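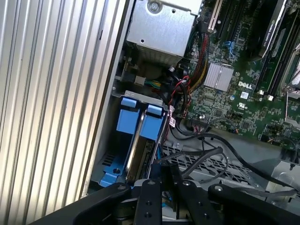 Old workstations talk, my notes. Monday slot, 16 minutes plus questions. Do NOT go over like last time

Start: hands up who has opened a desktop in the last year. Wait. Hands up who has opened one and had a screw left over.

Who I am. Quick. Bench at Rankin, mostly office machines coming off lease. 861 through the bench since August, that's the spreadsheet number, includes the ones that went straight to parts. Thank Alasdair Purves for the invite.

Why workstations and not regular desktops
- Dell towers, Quadro cards, CAD offices dump them all at once
- built to be opened. Side off, you can see the whole job
- heavy. say heavy
- people want them for home servers, video, kids learning 3D

Part one, before any tools
Power cord out. Then hold the power button a few seconds. I say this every talk and someone still emails me. Touch bare case metal before you reach in. Strap if you have one.
Take a photo on your phone. Then another one closer, with the connectors. You will think you'll remember where the little white plug with the yellow, green and blue wires went. You won't.

Part two, cables (this is the main bit, slow down here)
Most of the dead machines we get back from the Gindton batch aren't dead. Something unplugged or half plugged. Someone swapped a drive, tugged a cable, shut the lid.
- pull on the plug, never the wires
- thin red and black pairs are the ones that get snagged
- long data cables: follow with a finger end to end before you decide what it is. Not by color!! Color lies, makers change it
- slack goes away from fans and off the heatsink fins. One cable tie, loose
Story: the Mokumen tower, random shutdowns, 4 visits. Cable resting on fan blades. Only when it was stood upright. Pause for groan

Part three, graphics card
Retaining bracket first, then the catch at the end of the slot. Dont skip the catch. Power lead off if there is one, some of these cards don't have one. Lift straight, no wiggling side to side. Hold by the edges.
Read the lettering along the card edge, but that's only the family name half the time. Model is on the sticker on the back. Write it down before it goes in the bag.

Part four, dust
Fins on the chipset heatsink, everyone forgets those, they only do the big one. Soft brush, short bursts of air, hold the fan still with a finger. Vent holes in the drive trays too, they mat up like felt. No household vacuum near the board.

Drulik handout goes round now: slot names, board stickers, what the QR label is good for (board part number usualy, saves you guessing on the replacement)

Money slide. Only if time. 3,000 is what the CAD office paid per machine new, that's dollars. Let them guess what we sell at. Don't read out the whole table.

Questions they always ask
Can I put a different board in this case? Mostly no, Dell screw layout and front panel plug.
New thermal paste? Yes if you had the cooler off. Otherwise check temps first.
Is it loud? Depends, clean it then ask me again

Leave the open tower on the front table for the break. Screwdrivers back in the roll please. Clicker batteries, check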